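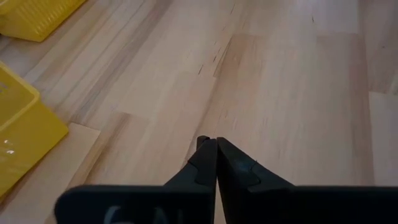
Onament opens floor-level training room for teaching robots to tidy up

Filed under: Local Business, Robotics

We use cookies to remember your settings and count visits. By staying on this site you agree to our cookie policy.

June 2019

Onament, a small company that builds software for household robots, has opened a training room in the old Galanis furniture showroom. People there steer a robot arm through simple chores, and the recordings are used to teach the robot to do the same chores without help.

The first job on the list is picking things up off the floor and putting them in baskets. The room has a pale wood floor and yellow plastic baskets, and the arm works low over the boards with a black two-finger gripper.

An operator sits at a desk and holds a hand controller. When the operator's hand moves, the arm follows. Squeezing the trigger closes the fingers. The only view the operator gets is from a small camera at the gripper, the same view the software learns from.

"If the person can do the job with that one picture, there is a fair chance the robot can learn it," said Melina Christodoulou, who runs the training room. "If the person keeps standing up to look over the desk, the recording is not much use to us."

Each run through a chore is called a demonstration. Onament wants 300 good ones for the basket job before it trains on them. It had 200 by the time the room opened to visitors, and Christodoulou said the rest should come quickly now that a second desk is in place.

Not every run is kept. A run is thrown out when the operator drops the item and gives up, or bumps a basket hard enough to shift it. Runs with a small mistake that the operator then fixes are saved and marked. Christodoulou said those are worth having, as the robot will make small mistakes too and needs to have seen how to recover.

The baskets are moved between runs. In an earlier test at the company's office they stayed in one place, and the robot learned to reach for that spot whether or not a basket was there.

Filippos Koutsoukos trains the operators. New people spend their first shift with the arm on its slowest setting, and most can finish a pickup within an hour or so. Getting smooth at it takes longer.

"The common trouble is going in too fast and then stopping short above the floor," Koutsoukos said. "The arm learns the stop as well. You end up with a robot that pauses for no reason every time."

He asks operators to line up the fingers first, come down in one motion, close, and lift before turning toward the basket. Flat items such as cards and thin cloth are still hard. For those the operators slide the item with the tips until an edge comes up.

There is a second way of teaching in use as well. For some runs the motors are relaxed and a person takes hold of the arm and guides it by hand. Koutsoukos said this gives a better feel for how hard the fingers are pressing, but the person's sleeves and hands tend to get into the picture, and it is tiring over a full shift. So far most of the recordings have been made from the desk.

The controllers come from Grisine, which also supplied the desks. Modatton, a cleaning contractor, is paying for part of the work and hopes to try a finished robot in the play areas it looks after. A first trial there is planned for October, outside opening hours and with an operator ready to take over.

The company is looking for 5 more part-time operators. No background in robotics is needed. Applicants do a short tryout on the controller, and shifts are kept to half days. People who want to see the room can ask at the front desk on weekday afternoons.

Comments (4)

rpl_west
I did the tryout. Much harder than it looks, mainly judging how far down the floor is with just the one camera. After twenty minutes it gets easier.

Dana K.
What does it pay? The article doesn't say.

oldshowroom
Bought our dining table in that building. Good to see the lights on again.

tmarsh
300 runs doesn't sound like a lot for a room where the baskets keep moving. Would be interested to hear how it does in October on a floor it hasn't seen, carpet for instance.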